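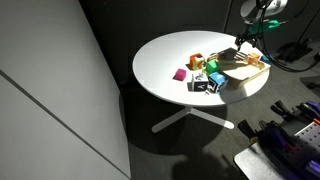

Figure 1. Block table during collection, gripper over the back of the tray.

Print this page | E-mail this page

Collecting Demonstrations for a Block Sorting Policy
Emilian Vasiliu and Paula Zamfir
Project report, Barbu Robotics Lab
November 19, 2018

Background

The Hoko project is trying to teach a robot arm to put small objects into a tray by copying a person. A learning program of this type needs recorded examples, and our job for the fall was to make them. We did not write the learning program. It was already there when we joined, along with the teleoperation software, which is called Wollier. Our part was the table, the objects, the recording procedure and the checking afterward.

The goal we were given was 100 usable demonstrations. We ended with 59. The reasons are covered under Results.

Setup

We used a round white table because it was the right height for the arm and could be reached from most sides. The objects are toy blocks of different sizes and colors. Some have letters or pictures on them and some are a single color. We wanted both kinds. A plain cube looks nearly the same from every side, while a printed one changes a lot when it is turned, and the program has to deal with both.

The tray is an open one with low walls. Our first tray had higher walls and the fingers kept hitting them on the way in. Changing it cost us the recordings we had made up to then, as the two trays look too different on camera to mix in one set.

Everything the arm does is driven by a person with a hand controller. Wollier saves the joint positions, the gripper opening and the camera video together. The work area is kept fairly dark apart from the light on the tabletop. We tried it with the overhead lights on and got reflections from the white surface that washed out the pale sides of the blocks.

Procedure

One of us drove the arm and the other ran the recording and moved the blocks. We traded places when the driver got tired. Each demonstration was done like this:

- The person at the table sets out the blocks and puts the tray where the layout sheet says.
- The driver brings the arm to the start position and says "ready."
- Recording starts. The driver picks up the block named on the sheet, carries it over the tray and lets go.
- The driver lifts the gripper clear. Recording stops.
- Both people write down whether the demonstration is good, without talking about it first.

The layout sheets came from a short script called Furnska that Paula wrote in February for a class. It picks a tray position and angle and a region of the table for each block. Without it we tended to put things in the same places over and over. Even with the sheets, we noticed that we set blocks down square to ourselves, so we added a note to turn each one a little before letting go of it.

The sheets allow blocks to touch each other. The driver may push a block aside with the closed fingers if there is no room to grasp it, but has to do this slowly. Objects may already be in the tray at the start.

What counts as a good demonstration

We used 3 rules. The right block has to be in the tray at the end. The gripper must not hit the table or the tray wall hard enough to move it. The driver must not stop in the middle for longer than a short pause. The last rule was added after we watched early recordings and saw the arm hanging still over the blocks while the driver decided what to do. A program that copies those recordings may learn to wait too.

When we disagreed, we watched the video together. If we still disagreed, the recording was left out.

Results

Of the 59 demonstrations we kept, most are of the larger printed blocks. The small cubes were harder. The fingers cover a small cube from the camera's side just before they close, so the driver has to judge the last bit by memory. Emilian got better at this by coming straight down from higher up, and we both used that approach from then on.

The main cause of lost recordings was the change of tray. The next was dropped blocks. We also lost an afternoon to a loose cable on the arm that made the gripper signal cut out. Wollier kept recording as if nothing was wrong, and we found the problem only when the gripper values in the files stayed flat. The checking program now looks for that.

Moving cables were a smaller problem. They hang from the arm and get in front of the tray in some positions. We did not remove those recordings, as the cables will be there when the finished program runs.

Next steps

The set needs more small blocks, and more layouts where the tray is near the edge of the table. We would also like 2 cameras, with the second one mounted low to see under the gripper. A new driver should practice for a full session before any of the recordings are kept. Our layout sheets, including the unused ones, are in the project cabinet with the notebook.

Contact: Hoko project, Barbu Robotics Lab | Copyright 2018 Barbu Robotics Lab | Back to top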